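Folding for the shelf: Hanne Laaksonen on sorting sports kit

The kit store at Histelside opens at seven in the morning and takes in used sportswear from clubs and schools in the area. Hanne Laaksonen has run the sorting side for the past two seasons. Before that she worked in the finishing room at Prudis, a garment maker, where she checked seams and hems.

Her working unit is the crate. A full one holds 44 garments if they are folded to the store's pattern, and fewer if they are not. "Shirts are easy," she says. "A shirt has a front and a back and it wants to lie down. Shorts are where you lose your time."

The difficulty, as she explains it, is the waistband. Elastic pulls the top of the garment narrower than the body, so the cloth below gathers and the side seams drift forward. Anyone who folds from the hem upwards traps that slack inside. Laaksonen starts at the waist. She finds both side seams, brings them together, and draws the leg out flat before making the first fold.

"If there's a side panel, use it," she says. "The edge of the panel is a straight line that somebody has already sewn for you. Follow that and you don't need to measure anything."

Cotton knit gets its own pile. It creases more readily than the polyester most clubs now order and it grows a little with wear, chiefly at the leg opening. The finished fold for adult shorts is 29 centimetres across, which suits the shelves from Kiltance that line the long wall. Children's sizes are folded once more and stood on edge.

Sorting is done on a covered surface. The store tried bare laminate first, and the garments slid whenever a second person leaned on the table. Laaksonen prefers a cloth with some grip, in a plain mid or light colour. Dark covers hide navy kit, and white ones hide the trim on pale kit.

Each item is opened out before anyone folds it. She looks at the waistband, then the hem, then the inside. Linings and inner flaps are pressed flat by hand, as a doubled layer left inside will mark the outer cloth after a month in a crate. 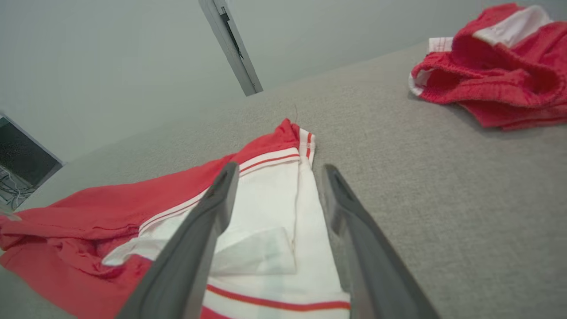

Loose threads are cut and never pulled. "Pull one and you may take out two inches of stitching," she says. "It might only be a tail left over from the factory. You can't always tell, so you cut it close and look at the seam again the next time it comes through."

Red and white kit is washed apart for the first two cycles, at 30 degrees if the care label has gone. Her colleague Kyei, who handles the washing, would keep it separate for good. Laaksonen thinks that is excessive – the machines are half empty as it is.

Some 60 crates went out in December, the store's busiest month. Returns were mostly a matter of size. Labels fade, and she has begun to record the waist measurement on a card tucked under the top fold, taken flat and unstretched. The cards are reused until the corners go.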